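第七章　循环：一块布怎样假装没有尽头

本章要点
一、循环单元与接版
二、平接、错接与旋转接版
三、正置与斜置的方格
四、看上去没有循环的循环
课前准备：方格纸、剪刀、透明胶带，外加一件你愿意翻过来看的衣服。

7.1　从一次退货说起

Budetport 有一家印花厂叫 Grevus，规模不大，脾气不小。某年十一月，它收到一批退回的窗帘布，退货单上的理由栏写着四个字：“叶子打架。”

厂里起初认为这是客户的文学创作。样布铺在桌上看，叶是叶，枝是枝，颜色也对，连平日最挑剔的配色师傅都找不出毛病。直到有人把布挂起来，退到车间另一头，才看见布面上有一道道横向的空隙，像一排没有关好的抽屉。每隔一段，叶子挤成一堆，再隔一段，又集体缺席。近看时谁都看不出来，远看时谁都没法不看。

负责这套花型的设计师是 Aravind Varghese。他后来在讲课时常把这块布带来，挂在黑板旁边，讲课的头几分钟一句也不提它。等学生开始频频走神，往布上瞟，他才问大家在看什么。据他说，这块布教会学生的东西比他本人多，而且从不迟到。

他当时犯的错误，行内叫“走档”，也有人叫“露横”。单独一个花型单元画得再漂亮，一旦上下左右排开，单元里不起眼的空白会连成一条路，单元里稍微重一点的叶子会排成一支队伍。设计师画的是一枝，布上印出来的是一个团。人眼有个不太体谅人的毛病：它会自动去找规律，找到之后就不肯再看别的了。

本章要讨论的就是这件事。前六章讲的都是一个单元之内的功夫，包括构图、用线、套色和留白。从这一章起，我们要把单元复制许多遍，然后承担后果。

7.2　循环单元

先说几个名词。一块印花布上能够不断重复、拼出整个布面的最小部分，叫循环单元，车间里简称“一个回头”。叫“回头”很形象：图案走到这里，回头重来。回头的高度受制于印花设备，圆网的周长是多少，回头的高度就只能是它，或者能整除它的某个数。初学者往往在纸上画出一个惊人的大构图，然后发现机器转一圈也印不完它的三分之一。机器不会因此感到惭愧。

判断一个单元画得好不好，有个土办法。把单元打印出来，横竖各切一刀，分成四块，再把四块对角交换位置，原来的外边缘就跑到了中间。接得上，中间是一片太平；接不上，中间就会出现一个十字形的断口，花枝在此处集体骨折。现在的软件一按键就能做同样的事，可是作者仍然建议各位至少用剪刀做一次。剪断自己画的花是一种有益的经历，能让人在以后的作业里少画几根横穿边界的藤。

接下来是接版方式。最简单的叫平接：单元像格子一样，上下左右对齐。平接省事，条纹和方格用它都很好，散花用它就容易露馅，Aravind Varghese 的窗帘布正是一例。稍复杂的叫错接，也叫二分之一接：每一列比邻列下降半个单元，空隙不容易连成横线。错接是印花设计里性价比最高的谎言，花型没有变多，眼睛却以为变多了。

还有旋转接版和镜像接版，前者让单元绕一点转动，后者让单元照镜子。数学家对这类游戏很认真，他们证明了平面上的重复图案，就对称的方式而论，一共只有 17 种。这个数字常使设计专业的学生感到失望，觉得人类的想象力到此为止了。请放宽心。十七种骨架上可以长出无数种肉，况且多数设计师一辈子常用的也不过三四种，剩下的留给考试。

7.3　方格与斜置方格

现在看一种古老到没有人好意思申请专利的骨架：方格。

方格铺在地上叫地砖，贴在墙上叫墙砖，印在布上叫花砖纹。它们的骨架相同，脾气却有差别。地砖真的有缝，缝里真的会积灰；花砖纹的缝是画上去的，纯属装饰，积灰另算。设计师之所以把缝也认真画出来，是为了让相邻的两块颜色各自为政，不至于互相侵占。深色细线在这里起的作用，和邻居之间的矮墙差不多。

方格有一个简单的变化，就是转 45 度，让它以尖角立住。转过之后，方格还是方格，一条边也没有多，观者却会改口叫它菱形。同样的单元，正置时显得稳当，甚至有点像账本；斜置时视线会沿着对角方向滑动，布面便活泛起来。桌布和餐垫偏爱斜置，还有一层实用的考虑：正置的方格要与桌沿平行，铺歪一点，全家都看得出来，斜置的格子对铺得歪不歪就宽容得多。

斜置也有代价。裁剪时边缘会切出一排三角，拼缝处要对上尖角，远比对直边麻烦。Kurup 裁片车间的师傅有一句话，说斜格的布料“画的人省心，缝的人费心”。这话作者抄在了办公室的墙上，多年来没有起到任何作用。

格子画好之后，里面填什么，又是一门学问。传统花砖的做法是准备少数几种团花，让它们轮流出场。团花本身往往有四重对称，怎样转都是一个样，工人贴砖时不必分上下。印在布上，这项好处已无用武之地，但样式留了下来，就像西服袖口上那几粒从不解开的扣子。

7.4　藏起来的循环

花砖纹从不掩饰自己在重复，它是理直气壮的。另一类图案则竭力不让人看出重复，典型的就是迷彩。

迷彩印花同样要上机器，同样有回头，同样过不了周长那一关。它的任务却要求观者找不到那个回头在哪里。为此，设计者会把单元做得尽量大，让斑块跨过边界，让深色的斑避免排成直线，还要防止某一个形状过于讨人喜欢。最后这一条听着奇怪，其实是通病。只要有一块斑长得像鸭子，整匹布就会变成一匹鸭子。Grumari 面料行有一款库存多年的迷彩斜纹，店里人都叫它“鸭子布”，编号反倒没人记得，大概是 174 号。

各位做练习时，可以请一位没见过草图的同学来看，限他在一分钟之内指出图案的回头。他指得出来，你就回去改；他指不出来，先别高兴，请确认他确实在看。

平时观察也很要紧。印花布在样册里是平的，到了生活中很少是平的。布一起皱，循环就被打断，规整的格子会弯，杂乱的斑块会叠到一处，深浅还要受褶子的影响。因此评价一个花型，平铺看一遍，揉皱了再看一遍，两次的结论常常对不上。素一些的面更能看清褶子本身如何制造明暗，那也是一种花纹，只是不归印花车间管。

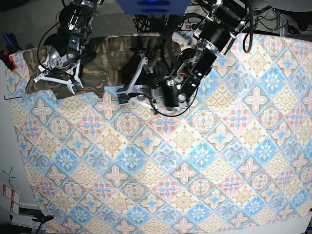 图 7-1　斜置的花砖纹与迷彩纹
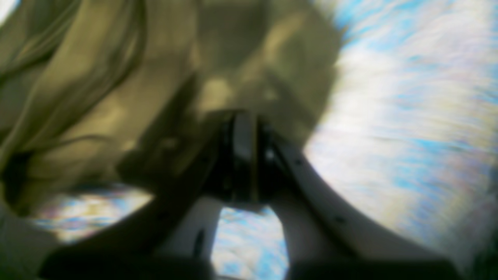 7.5　课堂练习

练习一：从你准备的那件衣服上找出一个完整的循环单元，用线标出它的四条边，并写明接版方式。衣服若是纯色，请换一件，不要与教师争辩纯色也是循环。

练习二：在方格纸上设计两种团花，分别按正置和斜置排列，各排满一页。把两页贴在墙上，退到教室后排观看，记下最先看见的方向。

练习三：用三种颜色画一个迷彩单元，以错接方式拼成四个单元的大小，交给邻座检查。凡被指认出动物者，须注明动物名称，并改到它消失为止。

练习二与练习三的作业星期五收齐。下一节从错接的比例讲起，请把剪碎的单元也带来。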